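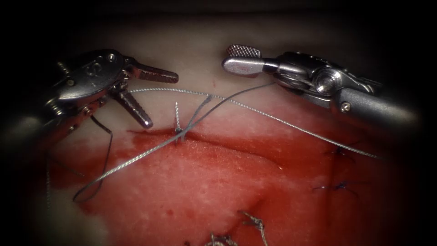 Block 2, a throw. Gray braided suture, curved needle, right jaw on one end of the thread, left jaws open.

April 4, 2024
Bench: M. Coppens. Tissue prep: E. Quintana.

Purpose: repeat the February suture handling series on the new tissue blocks. Same braid, same needle curvature, block from the Wanberg batch.

Block 2 is two-toned: pale cream in the upper part, deep red lower down with paler patches coming through. Stitching runs along the right side and bottom of the block. Gray thread reads well against the cream and less well over the red. Glare on the red part is a nuisance when following the strand. Try blotting before the next block and note whether it changes the drag.

Thread length cut to 177 mm. Too long for a single stitch. Slack collects as a loose loop on the lower left and a second run arcs over the top of the block and back down across the red, under the right instrument. Two strands in the working area makes it easy to pick up the wrong one. Visitación wants to keep the length so the numbers compare with February. I would cut shorter and accept the break in the series. Left open.

Bite depth: not measured on block 1. From block 2 on, section after the last knot and measure from the cut face.

Knot security: pull test at 2 N preload, then ramp. Load cell zero had drifted, re-zeroed with the 1000 g mass. Discard anything logged before run 37.

Jaws: wipe the gripping surfaces between blocks. There is a faint reddish smear on the upper face of the right one. Check the braid for fuzzing wherever it has been gripped in the ridges; Cayetano saw some under the loupe on the Skokell thread but did not keep the piece. Keep the pieces.

To do
- Label the offcuts by block and stitch.
- Ask Maximiliano for the block storage temperatures.
- Blocks 3 and 4, same layout, stitch moved toward the cream side.
- Reorder needles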